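ロボット実習II 第3回配布資料
双腕アームによるケーブル配線 ― つかむ、向ける、差す

前回までの積み木課題、おつかれさまでした!今回からいよいよ「やわらかいもの」を扱います。ケーブルは本当に面白い題材です。硬い部品なら一度つかめば姿勢が決まりますが、ケーブルはつかんだ場所の先が勝手に曲がり、ねじれ、こちらの予想と違う方を向きます。この手ごわさを、ぜひ自分の手で味わってください。

1. 今回の課題

LANケーブルの片端を机の上から拾い上げ、コネクタの向きを整えて、ラックのスイッチのポートに差し込みます。操作は2人1組の遠隔操作で、1人が左右のアームを動かし、もう1人が記録と非常停止を担当します。1本差し終えたら交代です。制御ソフトは前期と同じLuroを使います。設定ファイルは班ごとのフォルダに置いてあるので、他の班のものを上書きしないように。

2. 持ち替えの考え方

RJ45コネクタには爪があり、裏返しでは入りません。ところが机に置いたケーブルは、どちらを向いているか毎回違います。そこで持ち替えが必要になります。基本の流れは次のとおりです。

(a) 片方のグリッパでコネクタの少し後ろをつまむ
(b) 持ち上げて、もう片方のグリッパでケーブルの被覆を支える
(c) 最初の手をゆるめ、手首を回してからつまみ直す
(d) 爪の向きをカメラ映像で確認する

(b)で支える位置が遠すぎると、(c)でコネクタがだらんと垂れます。近すぎると指どうしがぶつかります。ちょうどいい距離は班によって意見が割れるところで、この議論がまた楽しい!
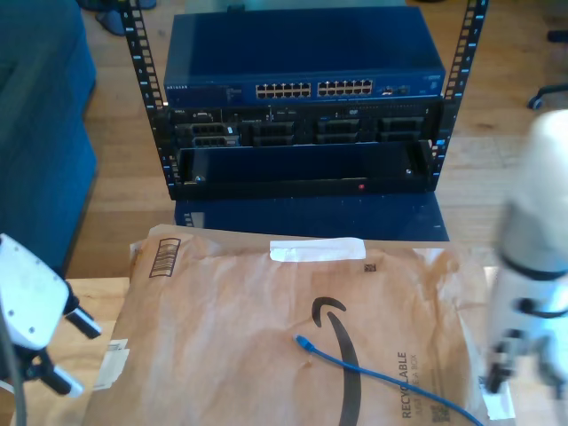 Kalkidan Habteからは、コネクタをつまむことばかり考えていたが、難しいのはむしろ残りのケーブルの重さで、後ろ側にたるみを作っておくと手首を回すのがずっと楽になった、という感想が出ています。これはとても良い着眼点です。差し込みの直前にケーブルが張っていると、せっかく合わせた向きが引っぱられてずれます。たるみも作業のうちだと考えてください。

3. 差し込み

ポートの正面までゆっくり近づけ、いったん止めます。まっすぐ押し、抵抗を感じたら(表示される力の値が急に上がったら)無理をせず3 mm戻して角度を直します。押しながら角度を変えるのは禁止です。爪が折れます。

先に浅いところで位置を合わせ、それから奥へ。人間の指が無意識にやっていることを、ひとつずつ言葉にして動作に直していく作業で、この授業でいちばんロボットらしさを感じられる部分だと思います。

4. 記録とレポート

失敗した試行も必ず残してください。各班の記録には、開始姿勢、持ち替えの回数、中断した理由を書きます。昨年度はクラス全体で37件の記録が集まり、後で読み返していちばん役に立ったのは失敗の記述でした。「うまくいかなかった」だけで終わらせず、どの段階で何がずれたかまで書けると最高です。

レポートはA4で2枚以内、提出は10月の中間発表まで。考察では、自動化するなら(a)から(d)のどこを最初に任せたいかを論じてください。正解はありません。

質問は実習時間中か、TAのYanling Zhongまで。

関連資料
・第1回 アームの起動と安全確認
・第2回 積み木課題の手引き
・第4回 記録データの整理(予告)
・Luro 設定ファイルの書き方
・Plondcombe杯 学生ロボット競技会 参加メモ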